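Perguntas frequentes: automatização dos postos de preparação
Cedberg, Serviço de Pessoas e Organização
Atualizado em 18 de janeiro

A quem se aplica este documento?
Aos 39 trabalhadores dos postos de preparação e às respetivas chefias de turno.

Haverá redução de postos de trabalho?
Não está prevista qualquer cessação de contrato decorrente do projeto. As funções de manuseamento repetitivo serão gradualmente transferidas para as células de dois braços, mantendo-se a categoria e a retribuição.

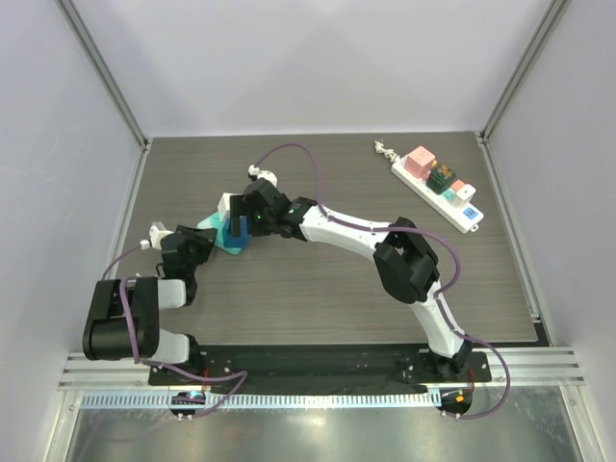 Que tarefas passam a caber aos trabalhadores?
A preparação das mesas, a verificação do resultado e a intervenção em caso de paragem. A formação inicial é ministrada pela Sukora, dentro do horário de trabalho, e compreende 3 módulos.

É obrigatório frequentar a formação?
Sim, para quem venha a operar uma célula. Quem preferir outra função deverá comunicá-lo por escrito à chefia até ao final de setembro.
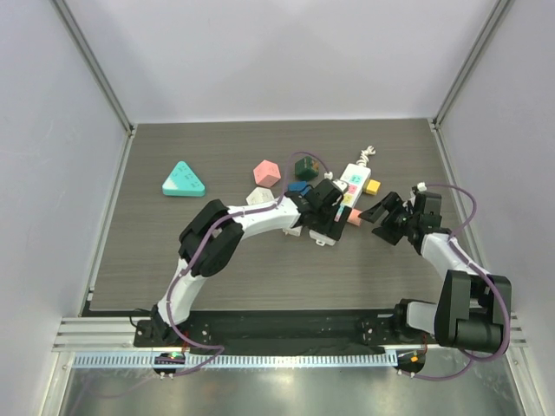 O desempenho individual será medido através das células?
Não. Os registos referem-se exclusivamente ao equipamento e não são utilizados na avaliação anual.

Quem pode entrar na zona da célula?
Apenas pessoal habilitado e com os braços imobilizados. A ordem de paragem pode ser dada por qualquer trabalhador, sem autorização prévia.

A quem devo dirigir outras questões?
As questões contratuais são tratadas por Kenna Farquharson; as relativas a formação e segurança, por Anong Mahawong, extensão 1206.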